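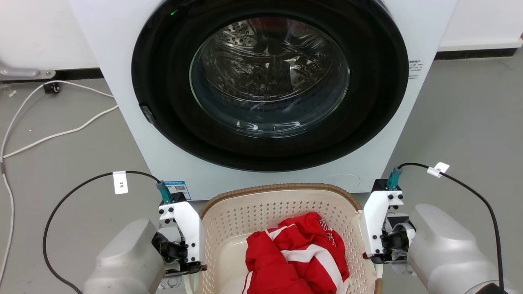 Front loader with the drum empty, next load waiting in the basket.

3 min read

Do I really need to wash new sports kit separately, or is that just something they print on the label?

I have a white front loader, second-hand, been in the utility room since November. My usual habit is to fill the basket, tip the basket in, press start. One basket, one wash. I have done it this way for years and I don't own anything I'd cry over.

Now there's a red top with white stripes and lettering on it in the wash, and the label says wash separately, inside out, 30 degrees, no softener, do not tumble. I've looked up advice and every page says the same thing in the same words, which makes me think they are all copying each other. One of them wanted me to soak it in vinegar first. Another said salt. A third was selling a sheet you throw in with the wash that "catches" loose dye, and surprise, it thought loose dye was a very big problem.

So what I'd like from people who have done this rather than read about it:

Does a red polyester top actually bleed in a modern machine at 30? Everything I have ever ruined was cotton.

Is running a whole cycle for one top not far worse for the machine, the bill and everything else than a slightly pink sock?

And does turning it inside out do anything for the lettering? It still gets thrown round the same drum.

I use Damora liquid, the ordinary one. Please don't tell me to change it unless you have a reason.

Viewed 2,734 times
2 answers

Answer 1 — 70 votes

Polyester that has been dyed properly hardly lets go of its colour in a cool wash. You are right that cotton is the usual culprit, especially dark or red cotton in its first couple of washes. But I wouldn't take "it's polyester" on trust until you have read the fibre label, and I mean the sewn-in one. Plenty of tops that look like sports kit are a cotton mix, and the ribbed collar and cuffs are quite often a different fabric from the body.

Test it. Wet a corner of an old white cloth with warm water and a drop of your liquid, press it hard on an inside seam of the red for a minute or so and look at the cloth. If it comes away pink, keep the top away from anything pale. If it comes away clean, put it in with other darks and stop worrying. I've done this with every red and navy thing I've bought for years and the answer is usually "clean", but there was one pair of Bastum shorts that turned the cloth the colour of jam, and they went on doing it until I gave up and wore them for decorating.

Don't wash it alone. You're right about the waste, and there's a second problem, at least with my machine: a single item clings to one side of the drum and the thing can't balance itself for the spin. Mine (a Linier, nothing fancy) tries, stops, tries again, and sometimes gives up and leaves you with a sopping top and a clock that has been stuck on the same number for ages. Put it with dark jeans or whatever, though zips and hooks want doing up first.

Inside out does help a bit. The printed side rubs against itself and not against every zip in the load. It won't save lettering that's already lifting. What kills the print faster in my experience is heat, so the no tumbling instruction is the one I'd obey. Don't iron over it either.

Vinegar: skip it. It might do something for some dyes on some fibres but it won't fix the dye in a finished polyester top in your sink, and I wouldn't keep pouring it into a machine with rubber seals. Salt is the same story. People heard it from their gran, who was dealing with different dyes.

The catcher sheets do pick up some stray colour. I've had them come out grey. What I have never been able to tell is whether that grey would have ended up on my clothes or gone down the drain with the rest of the water, and the box is not going to tell me.

I've no opinion on Damora except that most people use too much of whatever they've got. Try less.

Answer 2 — 3 votes

just wash it. ive had a claeys machine for ages and put everything in together at 40, reds whites towels the lot. never had a problem. labels are there so they can say its your fault when it goes wrong

only thing i would say is check the pockets and clean the filter, theres normally a little round cover low down on the front of the machine. put a tray under it first and have it switched off. mine had a hair grip and what used to be a bus ticket

softener does make sports tops smell though thats true

Follow-up from the person who asked

Thanks both. I did the cloth test from the first answer with the kettle-warm end of lukewarm and got nothing on the cloth that I could see, and I was looking for it. Label says all polyester, collar included. It'll be going in with the darks.

I remain unconvinced about inside out but it costs nothing so fine.

To the second answer, I believe that you've never had a problem, but if you have been washing everything together at 40 for ages I'd want to see what colour your whites are next to a new one. I say this as someone with a drawer of vests that I would have called white until I bought a fresh pack.

Marking the first one as accepted.

Comments (4)

Cloth test is good, but do it on the lettering too if it's stuck on. I had white letters go pink on a red shirt without anything else in the wash being touched. The dye had gone into the print from behind. Left it damp in a heap overnight, so probably my own doing.

"Dyed properly" is doing a lot of work in that first answer. Who checks? A cheap replica off a market stall bled on me for five washes and the label said polyester on that too. I don't believe labels from anyone any more.

Has anybody got a figure for what a part load costs compared with a full one? I keep reading that new machines weigh the clothes and use less water. Mine claims to, and the time on the display drops by a few minutes, and that is all the evidence I've ever been given.

My whites are fine by the way — second answer here. Will check against a new sock and report back.

Share · 2 shares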